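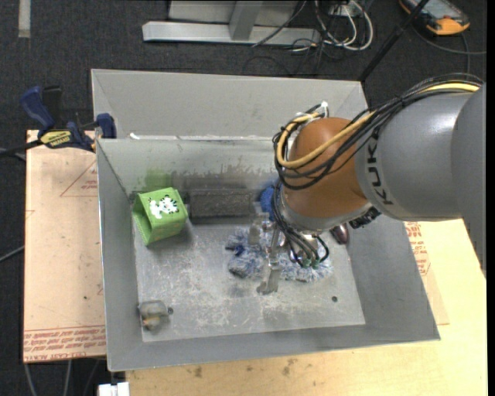
Sammelbehälter Stekura aus Metall, offen, grau

Der Stekura ist ein großer, oben offener Behälter für gemischte Kleinteile. Wir verkaufen ihn seit Jahren an Werkstätten, Sortierplätze und Lager, in denen Dinge zusammenkommen, die nicht in ein Regalfach passen: Plüschiges neben Kantigem, eine grüne Schachtel neben einem dunkelgrauen Block. Die Wände stehen schräg, sodass man von oben gut an den Inhalt herankommt.

Ausführung

Wanne aus Metall, grau. Der Boden ist etwas heller als die Wände und hat kleine runde Löcher. Der Stekura wird ohne Deckel geliefert, eine Abdeckplane gibt es unter dem Namen Salano als Zubehör. Die Kanten sind entgratet. Auf Wunsch liefern wir den Behälter mit Unterlegfüßen, die auf unebenen Böden ein Kippeln verhindern.

Maße und Belastung

Innenlänge oben: 1.000 mm
Innenbreite oben: 700 mm
Zulässige Zuladung: 100 kg bei gleichmäßiger Verteilung
Leergewicht: rund 10 kg

Die Zuladung gilt für den stehenden Behälter. Zum Heben mit dem Stapler bitte nur das Untergestell Garside verwenden und den Stekura darauf verschrauben. Am oberen Rand darf der gefüllte Behälter nicht angehoben werden.

Gebrauchsspuren

Der Boden verkratzt. Bei harten Teilen bilden sich nach kurzer Zeit weißliche Kratzer und Schrammen, die sich nicht auspolieren lassen. Auf die Tragfähigkeit haben sie keinen Einfluss und sie sind kein Reklamationsgrund. Wer empfindliche Ware einlegt, sollte die Bodenmatte mitbestellen – sie wird lose eingelegt und lässt sich zum Reinigen herausnehmen. Die Matte hat keine Aussparungen, sie deckt die Löcher im Boden also ab.

Befüllen

Schwere Teile gehören nach unten und an die Wand, weiche und leichte Dinge in die Mitte. Offene Schachteln stellt man am besten an die Rückwand, dort kippen sie seltener um. Kleine durchsichtige Gegenstände übersieht man auf dem grauen Grund leicht. Für solche Teile empfehlen wir die Matte in Weiß.

Reinigung

Mit Handfeger oder Staubsauger auskehren, danach feucht wischen. Milde Reiniger sind unbedenklich, Scheuermittel und Stahlwolle bitte nicht verwenden. Fusseln und Fasern von Plüsch oder Putztüchern sammeln sich in den Ecken – dort hilft ein schmaler Pinsel.

Lieferung und Beratung

Der Stekura kommt fertig montiert auf einer Einwegpalette. Das Untergestell wird getrennt verpackt, Schrauben liegen bei. Sondermaße fertigt unser Werk Clandudik auf Anfrage. Fragen zu Maßen und Zubehör beantwortet Carys Eynon, für Ersatzteile und Rücksendungen ist Haf Beddoe zuständig.

Stand der Angaben: 3. Sep. 2021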